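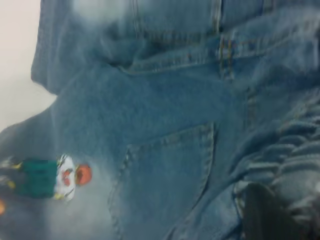
Faded jeans, tan stitching along the waistband.

Packing signed books at the kitchen table – tips from a small-run author

Quick post, got a box to finish before the post office shuts. A few of you asked how I get the paperbacks out to backers without dinged corners. Self-published, no warehouse, just me and the kitchen table. Same method for Firnlow as I used for Grenine, with fewer mistakes.

Before you start

Clear the table completely. Wipe it, dry it, wipe it again with a dry cloth. Jam on page one of somebody's special edition is not a nice email to answer. Kettle stays on the other side of the room.

Wash your hands and skip the hand cream. Greasy thumbprints show up horribly on matt covers, dark ones especially.

Signing

Use a pigment pen, fine tip. Gel pens smear and the cheap ones bleed through. Try it on a spoiled copy first (you will have spoiled copies, printers always send a few).

Open the book gently and weight the left side with a clean bag of rice. Leave it open to dry before you close it, or slip a bit of kitchen greaseproof in between. I lost 3 copies of Grenine by stacking them straight away. Lovely mirror-image signature on the facing page.

Dedications – write the name on a sticky note first, stick it on the cover, then copy it. Spellings! Chandrasekhar Joseph backed both books and I am proud to say I have got him right twice.

Wrapping

Tissue paper, one sheet, tape on the back. Washi tape if you want it to peel off without ripping. Then a piece of stiff card front and back, a bit bigger than the book so the card takes the knock and the corners don't. Cereal boxes work fine. Turn the printed side out so no ink rubs off on the tissue.

Then the mailer. It wants to be snug. If the book slides when you tilt it, pack the gap with scrunched paper.

Bookmarks and postcards go inside the front cover, never loose in the envelope. They end up bent in half at the bottom otherwise.

Labels

Print them all in one go, same order as your spreadsheet, and pack in that order too. Don't be clever and do all the hardbacks first. I did that with Horrocks and two people got each others parcels.

Clear tape over the address if it's an inkjet label. Rain plus inkjet equals a blue puddle. Don't tape over any barcode though, the scanners at our counter hate it.

Weigh one finished parcel on the kitchen scales, card and all, before you buy postage. Weigh one with the extras as well. Almost 6 grams over the limit cost me a whole evening of relabelling in November.

Storing the leftovers

Flat or upright, not leaning. Leaning warps the spine. Off the floor, away from the radiator and not in the loft. Mine live in the cupboard under the stairs in lidded plastic tubs, with a couple of those silica packets you get in shoe boxes. Spare copies for the Finport book fair go in a seperate tub so I don't sell them by accident.

Right. Saturday morning is best for the post office if yours is like mine, get there when the doors open and take the parcels in a wheelie shopping bag. Ask for proof of postage for every one and photograph the slips, they fade.

Comments are open if you've got a better way of doing corners.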